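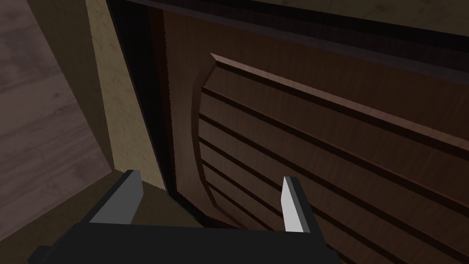 Entry 28 — Farah Basin, shoreline salt survey (May)

Water was drawn at 103 meters from the northern inlet, at the point marked Jadwood on the station map. The level has fallen since the last entry, and the lower stake now stands in crusted mud. S. Kjærgaard recorded three cores; the second broke at the gypsum layer and is to be taken again.

Salt content was measured on the Wirunix meter. Readings drifted after noon, and the afternoon series should not be entered in the table until the probe has been checked against the standard.

The Pralline spring remains fresh at its mouth. Brine shrimp were present in the pool below it — none were found in the open basin. The reed margin was not surveyed.

Outstanding: repeat core 2; label the sediment bags; confirm whether the 1,000 ml bottles are to be kept cold before filtering.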